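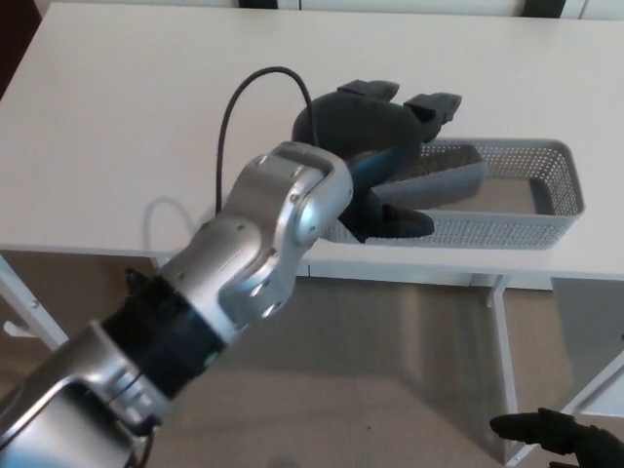

The grey basket on the white table, with vacancies.

Desk tidy, round two

Readers will recall that in June the office adopted a basket for Things Left On Desks. Wumpini Alhassan chose it from the Tranberg catalogue, where it is item 326, and it has served us well as something to move out of the way when we need the desk.

The rule is simple. If you find a stray object, put it in the basket. The felt eraser has so far been granted an exemption and lives on the desktop beside it, a distance that has defeated
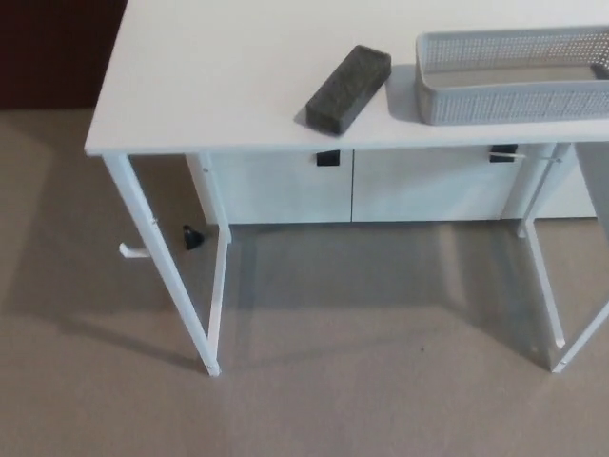
some very well qualified people. Pens, meanwhile, go wherever pens go. We bought 100 of them last year and Thulani Mathebula would like to see one again before he retires.

The low cabinet under the desk is for paper and spare mugs. Please shut both doors. Anything on the carpet gets picked up by whoever spots it first, so expect some careful looking at the ceiling.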